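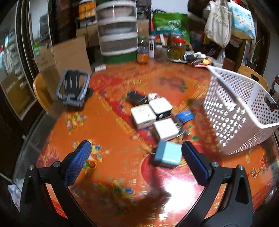
Drivlow painting is a style of devotional picture making associated with the town of Treroneck. Its followers describe it as painting done under spiritual direction, with the artist working in silence and leaving the choice of colors to prayer. The finished pictures are mostly small, in acrylic or watercolor, and often carry a line of scripture or a hymn along the lower margin.

Origins

The usual account says the style began in a prayer group that met in the Sistwood chapel, where a member painted the same vision on 2 evenings in a row without remembering the first. No record from the time supports this. The earliest printed version of the story is in a sale leaflet, and the two paintings it mentions have never been shown together. Critics have also pointed out that the broad washes and gold outlines said to be unique to Drivlow work were common in church craft classes well before the group met.
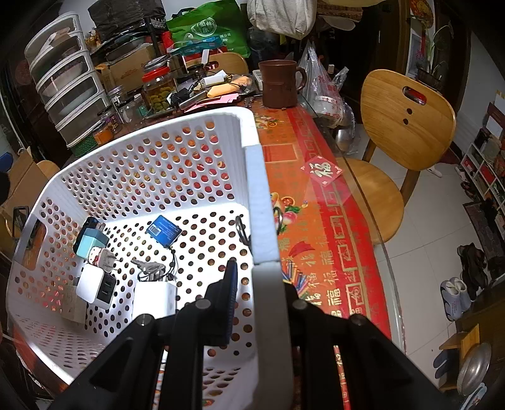 Khoa Âu

Claims and reception

Supporters say that viewers have been comforted, and in a few cases healed, after spending time with a painting. These reports come almost entirely from buyers' letters, which the sellers chose and printed themselves. A catalog lists 979 works as "received" paintings, but it gives no test for telling a received painting from an ordinary one, and 60 of the entries have no named artist.

The Đồng collection, the largest in private hands, accepts the catalog's list without changes. Art teachers in the area have been kinder to the pictures than to the claims, praising the handling of water and light in the early landscapes. Later work is more uneven, and much of it repeats a single design of an open door above a river.

See also: Devotional art; Automatic drawing; Sistwood chapel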